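We use cookies to remember your settings. Accept | Manage

Search this blog... Go

The Rimstead hustings: my walk-round checklist, with comments
27th July, by Nabila Entili

I said I'd put this up after the row over the bypass meeting, when we had people sitting on windowsills and a speaker cable across the only clear way out. So here's my sheet for the Fetgate hall, item by item, with what I found when I went round it (and a bit of grumbling, sorry). The hustings itself is in October, so there's time to fix the bad ones!

1. Main doors open outwards and stay open. PASS
Both leaves swing freely. The left one used to stick and somebody has planed it, so thank you, whoever you are.

2. Side exit clear inside and out. FAIL
Clear inside. Outside there's a stack of old placards from the library petition leaning right across the path. 3,737 signatures and they end up as a trip hazard! I've asked for them to be moved and I'll check again.

3. Exit signs lit. PASS
All on, though the one by the kitchen flickers.

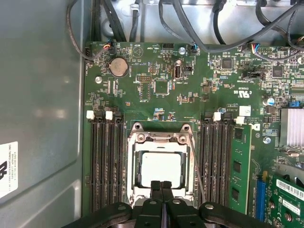 4. Seating plan leaves a proper aisle. PASS, WITH A MOAN
We're doing 17 rows this time with an aisle down the middle and one along the radiator side. Please don't let the candidates' teams drag chairs forward so they can heckle from closer. Last time I couldn't have got a pushchair through by the second question.

5. Wheelchair spaces. NEEDS WORK
The plan puts them all at the back, by the draughty door. I want them split between the front and the middle, and I want them near friends and family too. Redraw it.

6. Stage steps and edge. FAIL
The white tape on the edge has worn away to nothing and the handrail wobbles. Five candidates, bright lights, everybody looking at their notes — you can see how that goes. New tape, and tighten the rail.
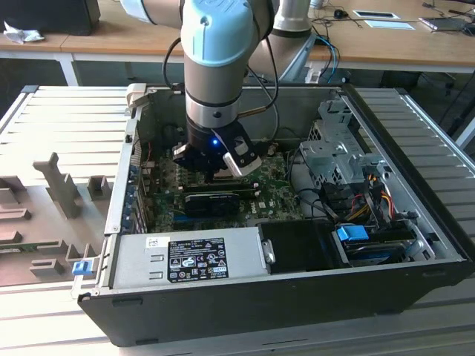 Robot arm above an open desktop tower, side panel off.

7. Cables. PASS FOR NOW
Nothing's laid yet, so it's a pass for an easy reason. On the night every cable goes round the wall, and anything crossing a doorway gets a rubber ramp over it. If the Lykkegaard lot want to film for their channel they follow the same rule as everyone else, including the bit about tripods staying out of the aisles.

8. Microphones. PASS
Two handhelds and one on the lectern, all working. Put fresh batteries in anyway.

9. First aid box. FAIL
Found it, opened it, and it's mostly safety pins. Needs plasters, dressings and an ice pack.

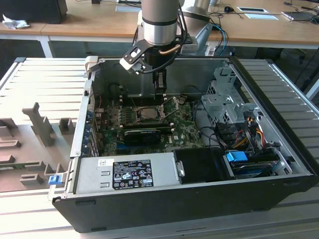 Inside the case: CPU socket empty, lever raised.

10. Stewards. NEEDS WORK
Azlan Chin has 21 names on his list, which sounds brilliant until you ask who can do the late half. I'd like two on each door for the whole evening, and one near the stage who isn't wearing anybody's rosette.

11. What we do if it kicks off. NEEDS WORK
I know, I know, it's Rimstead. But the Irkivberg meeting got very shouty and the chair had no plan at all. Mine is: one warning from the chair, then a ten-minute break with the lights up, then we close if we have to. All the candidates get that in writing beforehand.
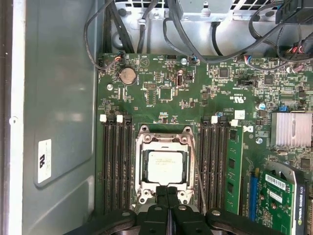 12. Getting everyone home. PASS
Car park lights work and the lower gate can be left unlocked until we've finished. Ask people to leave the turning circle for taxis.

Still to do before I sign this off: items 2, 5, 6, 9, 10 and 11. I'll go round again once the tape's down and the placards are gone, and I'll mark up the changes on this same page. If you've spotted something I've missed, leave a comment underneath and tell me which door or row you mean.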